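Reading time: 2 min
Last updated: Feb 28, 2021

The arm is the cheap part

Every October my department draws up an equipment budget, and every October somebody puts a robot arm at the top of it in bold. The arm has a brochure. Nothing else on the list has a brochure, so the arm gets talked about for an hour and the rest gets five minutes before lunch.

I have sat through enough of these meetings to have a grudge. When we fitted out the packing bench at Bukavgate, the arm was 44 percent of what we spent in the first year. I had promised 73. The difference went on fingers, cable, a table that didn't wobble, a second table, and the wages of two people who spent the spring working out why it disliked cylinders.

The vendor, Jolberg, had quoted us a tidy sum for "integration." I now read that word the way I read "some assembly required" on a child's bicycle.

So my first proposal is dull. Put the gripper on its own line and argue about it first. We bought ours as an afterthought and then paid 3,000 dollars for replacement fingers, a number that appears nowhere in the original plan – I've checked, with a sort of morbid interest.

My second is to spend money on simulation before you spend it on steel. I was against this. Vidance wanted a yearly license to let us drop pretend objects in a pretend kitchen, and I said something unkind about video games. Then we ran 67 trial tasks on the thing before the next purchase order went out, and I crossed two items off it. The objects are silly and the lighting is flat. You still find out a good deal about reach and finger shape, and a rendered mistake doesn't need a new motor. 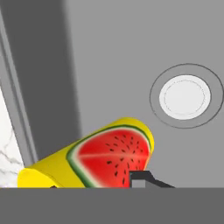

Simulated view past the gripper body, with a yellow cylinder and its watermelon graphic at the fingertip.

Simulation won't tell you everything. It has never had a cable snag, and it doesn't need a parking space. Leave a line for that too, and don't let anyone fold it into "miscellaneous" – ours was folded in last year and came out as a coffee machine.

The arm can go at the bottom of the list. It'll get bought anyway.

Contact | © 2021 Iyengar | Back to top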